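4.2 Setting up a shelf label on the Gindbridge stock scale

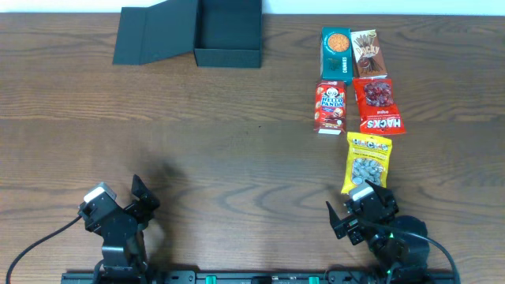
Before weighing, the scale must be levelled and set to zero. Allow 300 seconds after switching on for the load cell to settle. Packaged goods may be weighed in their retail packs, provided the pack weight has been entered as a tare value.

1. Place the scale on a firm, flat surface away from fans and open doors.
2. Turn the four feet until the bubble sits inside the ring.
3. Press and hold ZERO until the display shows 0 g.
4. Press ITEM and key in the stock number, for example 724.
5. Enter the tare value in grams and press OK. For goods sold without packaging, enter 0.
6. Place one pack on the pan. Wait for the steady mark before pressing STORE.
7. Press LABEL. The printer feeds one blank label, then prints.

Note: The memory holds 1000 items. When it is full, STORE has no effect and the display shows FULL. Delete unused items from the Stock menu (see 4.5).

Note: Light packs may give an unsteady reading. Weigh several of the same item together and use the COUNT function — the scale divides the total by the number entered.

Caution: Do not load the pan beyond 2563 g. Overloading can damage the load cell and is not covered by the warranty.

Caution: Switch off at the mains before opening the printer cover. The print head stays hot after use.

If the display shows E3 after step 3, clear the pan and repeat from step 2.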